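Textbooks > Geography > Living in Towns > Part Two > Chapter 14

Contents Previous Next Glossary Index

188 shares 2 comments

Chapter 14
Whose Pavement Is It?

Before you start

You should have read Chapter 2, on land and who owns it. If you skipped Chapter 2, you are in good company, but the words freehold and easement will turn up shortly and will not introduce themselves.

By the end of this chapter you should be able to explain who may dig up a pavement, who must put it back, and why these are so often different people. You should also be able to read a simple works permit and draw a section through an ordinary street, including the parts that only become interesting when they leak.

14.1 The strip of ground between the door and the road

Most of us spend more time on pavements than in museums, parks and concert halls put together, and can say far less about them. Ask a resident of any large town who owns the paving outside the front door and you will get a confident answer. Ask the neighbour and you will get a different one, just as confident. The council, says one. The landlord, says the other. A third will say it depends, and will turn out to be a solicitor.

The third is right, and will charge for it. In law a pavement is usually several things stacked on top of one another. There is the soil, which may belong to the owner of the building. There is the surface, which a highway authority looks after and in many places owns to a certain depth. There is the right of the public to pass along it, which is older than most of the paving. And there are the pipes and cables underneath, each with its own owner and its own set of maps. The maps seldom agree, and the digger driver has to choose which one to believe.

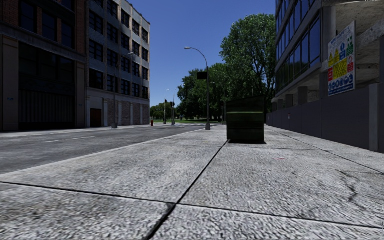
Figure 14.1 Concrete paving between a road and a construction hoarding.

When a building site arrives, the stack grows taller. The builder may be allowed to put up a hoarding along the edge of the footway, to store things on it, or to close it altogether, and each of these normally calls for its own form. The forms are seldom read by anyone walking past. Pedestrians take a more practical view of the law: if there is room, they walk there, and if there isn't, they walk there anyway with a worse expression.

We shall call the width left over for walking the clear width. It is the most useful measurement in this chapter and the one most often taken on a drawing instead of in the street. On a drawing, bins do not exist. Neither do café boards, parked bicycles, people waiting for other people, or the man who has stopped dead to read a message. A footway that is generous on paper can be a tight squeeze by lunchtime.

14.2 The town of Linditz and its slabs

Throughout Part Two we follow one town, Linditz, which has been kind enough to make most of the mistakes a town can make and to keep the paperwork. In the year 2000 its council decided to replace the old stone flags in the centre with large concrete slabs. Concrete was cheaper to buy, quicker to lay and, as the report put it, "free from sentiment". 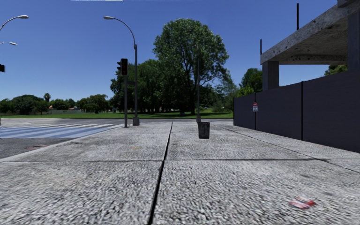
The work was let to a contractor, Ilurex, under an agreement that set out the thickness of the slabs, the mix, the finish and the spacing of the joints. It ran to 188 pages. It said a great deal about laying the surface and had one paragraph on what would happen when somebody wanted to lift it up again, and that paragraph referred the reader to an appendix. The appendix was headed "Reserved".

Joints deserve a word here, as they get so few elsewhere. Concrete swells in warm weather and shrinks in cold, and it will relieve its feelings one way or another. A joint is an agreed place for that to happen. Where joints are too far apart, or filled with something hard, the slab makes its own arrangements and you get a crack. A straight dark line across a pavement is usually somebody's plan. A wandering one usually isn't.

The first trouble came in December, when a water company needed to reach a valve. Under the old flags this had meant two men and an iron bar. Under the new surface it meant a saw, a breaker, a lorry and a public apology. The hole was filled with asphalt as a temporary measure. Students should note the word temporary, which in street works describes an intention and carries no information about time.

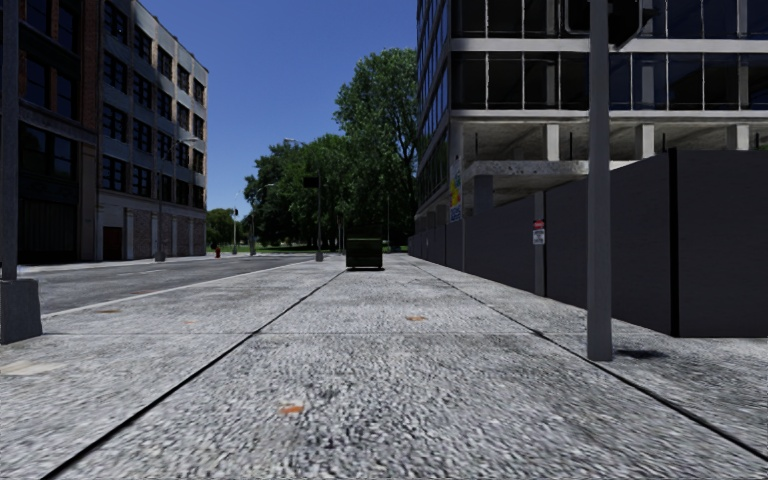

Other companies followed. Each had a right to dig, and each had a duty to make good, a phrase we will look at closely in section 14.4. The telephone company made good in a slightly paler concrete. The gas company made good in a slightly darker one. Jitpraphai, a firm laying cable for faster internet, made good so neatly that the council wrote to thank it, and was then told by its own engineers that the patch had been laid over the access cover.

It would be easy to laugh at Linditz, and generations of students have. Consider its position, though. The people who paid for the surface were not the people who cut it. The people who cut it were not the people who tripped on it. The people who tripped on it wrote to the council, which owned the top layer, was responsible for all of it and controlled rather less. Economists call this a problem of shared resources. The council's switchboard had its own name for it, which we have not been given permission to print.

14.3 Things left on pavements

So far we have treated the pavement as something to be dug. It is also something to be put things on. Broadly, these fall into three groups: fixtures, which are meant to be there; licensed objects, which are meant to be there for a while; and everything else, which includes leaves, litter and the occasional sofa.

Leaves are an awkward case. They belong to nobody once they have fallen, though they come from a tree that certainly belongs to somebody. Linditz settled the matter by sweeping them all and sending no bills. Skips and large bins were harder. A licence states where such a thing may stand and until when, and the second part is the one that slips. 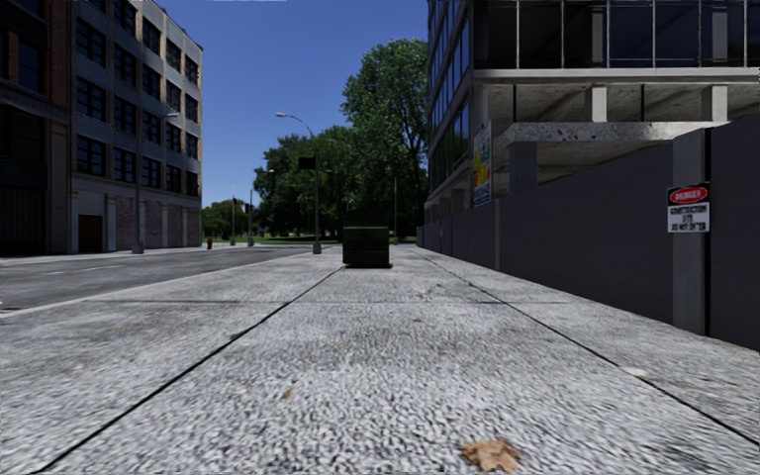

Key terms for this chapter

Footway: the part of a highway set aside for people on foot. In everyday speech, the pavement. Beware of American books, in which the pavement is the bit that will run you over.

Clear width: the space left for walking after everything else has been put down.

Making good: returning a surface to the state it was in before the work. Opinions on that state vary.

Licence: written leave to keep an object on the highway for a fixed period.

Hoarding: a temporary wall around a building site. See the remark on "temporary" in section 14.2.

Warm-up exercise

Choose a stretch of pavement near where you live or study. Measure the full width, then the clear width at the narrowest point. Do this twice, once early in the morning and once when the shops are open. Sketch what you find, marking each joint and each patch, and suggest which patches were made by the same hand.

Then write to your local council asking who owns the surface. Put the letter somewhere safe. You will need the reply for Chapter 15, where we look at the Clundosik inquiry and the question of who pays when a kerb is put in the wrong place, so it is best to post it before reading on.

Chapter last revised August 2025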